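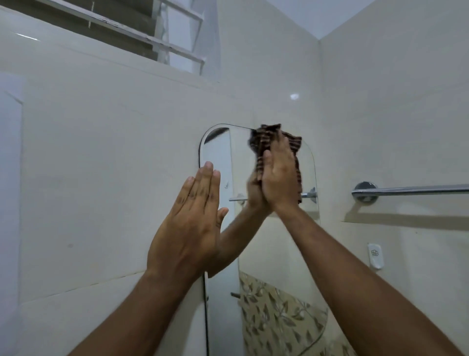
Bathroom Mirror Care – Frequently Asked Questions

Applies to frameless wall mirrors supplied or fitted by Manolakis. For framed and illuminated models, see the separate pages.

How often should a bathroom mirror be wiped?
Once a week is enough in a bathroom with a working fan. In a small room with no window, wipe the glass twice a week and leave the door open for 30 minutes after a shower.

What kind of cloth should I use?
Any soft, lint-free cloth that has been washed without fabric softener. Softener leaves a film that transfers to the glass and shows as a gray haze under side lighting. Old cotton rags are acceptable if they have no buttons, zippers or stiff seams. Ragged edges do not matter, but loose threads should be trimmed.

Can I use paper towels?
Yes, for occasional use. Cheaper grades shed fibers that collect along the bevel.

What cleaner do you recommend?
Warm water with a little white vinegar: 5 parts water to 1 part vinegar. Do not use bleach, abrasive cream or limescale remover. Ammonia products should be kept away from the edges, where the backing is least protected.

Should I spray the mirror or the cloth?
The cloth. Liquid sprayed on the glass runs down to the lower edge, collects there and works its way behind the mirror. Repeated over months, this causes black edge – dark spotting that spreads inward from the rim and cannot be reversed.

In what direction should I wipe?
Start at the top and work down in overlapping horizontal passes. Keep the cloth flat under the palm. Finish with a dry cloth, using vertical strokes. If streaks remain, their direction shows which pass left them.

How hard can I press?
Light hand pressure only. A mirror fixed directly to tile may bridge small differences in the tile surface, and the glass is unsupported at those points. Do not lean on it. Resting an open hand on the glass for balance is fine, although it will leave a print that has to be wiped off afterward.

How do I clean rounded corners and beveled edges?
Fold the cloth over one fingertip and follow the edge in a single pass. Dry it immediately.

How do I remove toothpaste or hairspray?
Toothpaste: hold a damp cloth against the spot for 2 minutes, then wipe. Hairspray: use a small amount of rubbing alcohol on a cotton pad, then clean as usual.

The mirror is clean but still looks cloudy. Why?
Check the surface at an angle. If the haze does not change when wiped with alcohol, it is in the silvering and the mirror needs replacing.

Is black edge covered by the warranty?
It is covered for the first 12 months, provided that the mirror was installed with neutral-cure silicone. Send a photo of the affected edge and the proof of purchase to Evanthia Pappas in the service department.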